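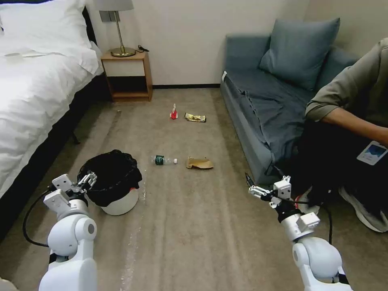 Section 4. Guest room floor and waste

This section of the Halonen housekeeping manual covers loose litter, the wastebasket and the nightstand area in a standard room with one bed and one sofa. Bathroom waste is covered in Section 6. Bed making is covered in Section 3 and may be done before or after the steps below.

4.1 Before you start

Supplies per room:
Liners, black, stock no. 1742
Gloves, one pair
Damp cloth and dry cloth
Vacuum with crevice tool

Caution: Do not reach under the bed base or between sofa cushions without looking first. Use a flashlight. Report needles, blades and broken glass to the shift desk and leave them in place.

Note: Small flat items left on the bed, such as cards or folded paper, are not waste. Leave them where they are unless the room is marked as a checkout.

4.2 Clearing the floor

1. Turn on all lights and open the drapes.
2. Place the wastebasket on the carpet next to the bed, clear of the walkway.
3. Pick up bottles first. Check that the cap is tight before lifting. A bottle that still holds liquid is emptied in the bathroom sink.
4. Pick up paper bags. Open each bag and check inside before discarding it.
5. Pick up snack wrappers. Fold the open end over to hold crumbs.
6. Check the strip of carpet between the nightstand and the sofa, then the front edge of the sofa.
7. Vacuum from the back wall toward the door. Use the crevice tool along the baseboard.

Note: At properties with a separate recycling stream, put bottles in the Zolgate sorting bag on the cart. Do not put them in the room wastebasket.

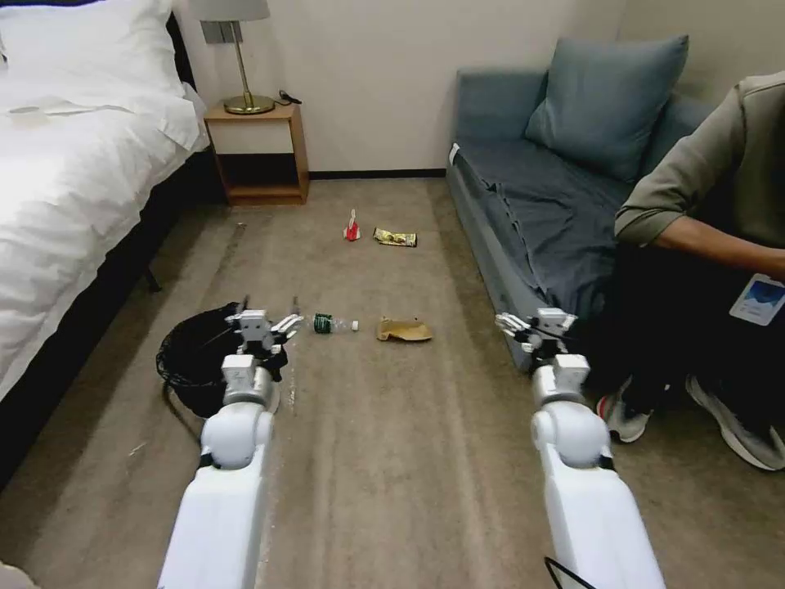
A Cevano site wrote in to ask whether step 2 could be dropped and all litter carried straight to the cart in the hallway. Their crews found that moving the basket twice added time on short-stay floors.

Step 2 stays in place for occupied rooms. In checkout rooms, litter may go directly to the cart if the cart is parked at the open door. The wastebasket must still be emptied and wiped.

4.3 Nightstand and lamp

1. Remove cups, wrappers and tissues from the top and the lower shelf.
2. In checkout rooms, open any drawer and check for guest property. Log what you find on form 4-B.
3. Wipe the top with the damp cloth, then the dry cloth.
4. Dust the lamp base and stem with the dry cloth only. Spray cleaners leave marks on brass.
5. Straighten the shade by holding the wire ring. Do not twist the fabric.
6. Return the cord to its position.
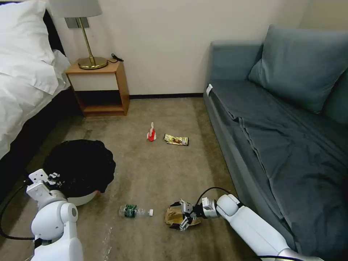
Cords are the most frequent cause of failed nightstand inspections. A cord that hangs over the front can be caught by a guest or by the vacuum hose. Coil any slack on the nightstand top to the right of the lamp base, with the end running toward the back corner. Do not use tape or wire ties. If the insulation is cracked or warm to the touch, unplug the lamp and tag it for repair.

4.4 Liner and final position

1. Lift out the used liner and tie it. Do not compress it by hand.
2. Wipe the inside of the bin.
3. Fit a new liner and fold it over the rim on all sides.
4. Set the bin in front of the nightstand, slightly to the right, with open floor on the sofa side.

Caution: Do not fill a liner past 80 percent. Maltent bins hold less than their outer size suggests. 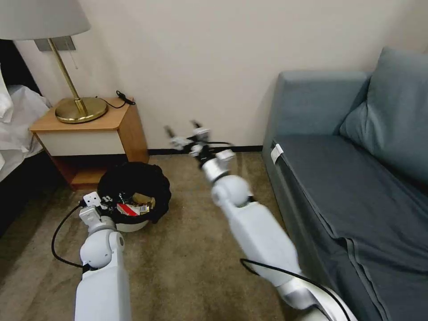 One reader of the previous edition asked if a liner with only a few dry wrappers in it has to be changed during a stay. "We go through a case of 600 far too quickly," the message said.

Change the liner daily if it holds food, liquid or tissues. Otherwise it may stay in place until checkout. Enter skipped changes on the room sheet as "L0".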